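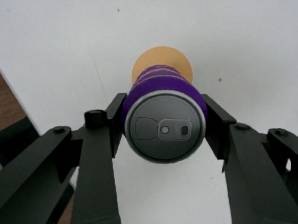 Do you need experience to write for our blog? We ask only for a true story and a little patience.

April
By the Ikelwood Diaries team

Ikelwood Diaries is a personal blog shared by several writers in Demthorpe. We look for 2 new people to write about daily life: a new home, a first job, a hobby you left and took up again.

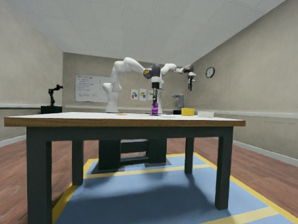 What we ask

One post each month, at least 141 words. You may write at your kitchen table or in bed – we don't mind.

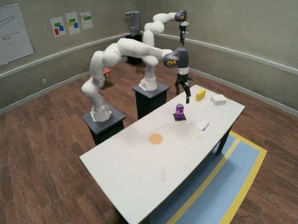
Spelling mistakes are no problem, we read every text together before it goes online. The work is unpaid, but we meet every Tuesday in Rusville and the coffee is on us. Our blog has almost 3685 readers.

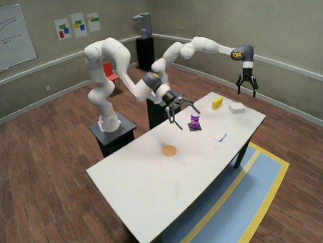
To apply, please send us one short text about your week, and tell us which day suits you for a call.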